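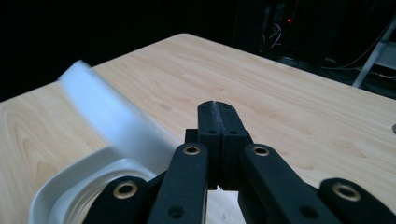
Section 4: Looking after the tabletop

The Trerunell table is supplied with a pale honey finish. The grain is fine and wavy, and it will differ a little from one table to the next. The top is wood, so it marks if it is left wet or hot. Read this section before you put the table into regular use.

4.1 Before first use

1. Leave the table standing in the room for 16 hours with the packing removed. Keep it away from radiators during this time.
2. Wipe the top with a dry cotton cloth, working along the grain.
3. Check the surface by daylight from one end. Small changes in colour are normal. Dents, splits or rough patches should be reported before the table is used.
4. Stick the felt pads from the fittings bag under anything heavy that will stay in one place.

Note: The pads are for objects standing on the table. The feet have their own glides – see Section 3.

4.2 Everyday cleaning

1. Clear the top. Lift things off and do not slide them.
2. Brush off crumbs and grit with a soft brush.
3. Wring out a cloth in warm water with a few drops of washing-up liquid. It should be damp, with no drips.
4. Wipe from one end to the other along the grain, then wipe the edges.
5. Dry straight away with a clean cloth.

Caution: Do not use scouring pads, bleach, glass cleaner or cream cleaners. They dull the finish and the damage cannot be wiped away.

4.3 Plastic, rubber and tape

Soft plastic and rubber can leave a mark on a light finish if they stay in the same spot for weeks. Move plastic tubs, mats and trays from time to time and wipe underneath them. Put a cloth or a sheet of card under equipment with rubber feet.

Do not stick tape directly to the top. If you have to mark a position, use low-tack paper tape and peel it off slowly at the end of the day.

4.4 Oiling

Oil the top when water no longer beads on it. In most homes this is once or twice a year; a table used as a workbench will need it more often.

1. Clean the top as in 4.2 and leave it to dry overnight.
2. Pour a little Fludley table oil onto a lint-free cloth and spread it thinly along the grain.
3. Wait 9 minutes, then wipe off all the oil left on the surface.
4. Keep the table clear until the following morning.

Caution: Cloths soaked in oil can catch fire without a flame. Lay them flat outdoors to dry before you throw them away.

4.5 Light scratches

Rub a little oil into the scratch with a fingertip and wipe off the rest. If it still shows, leave the sandpaper alone and write to Nerys Llewellyn in the repairs office, enclosing a photograph and the number from the label under the top.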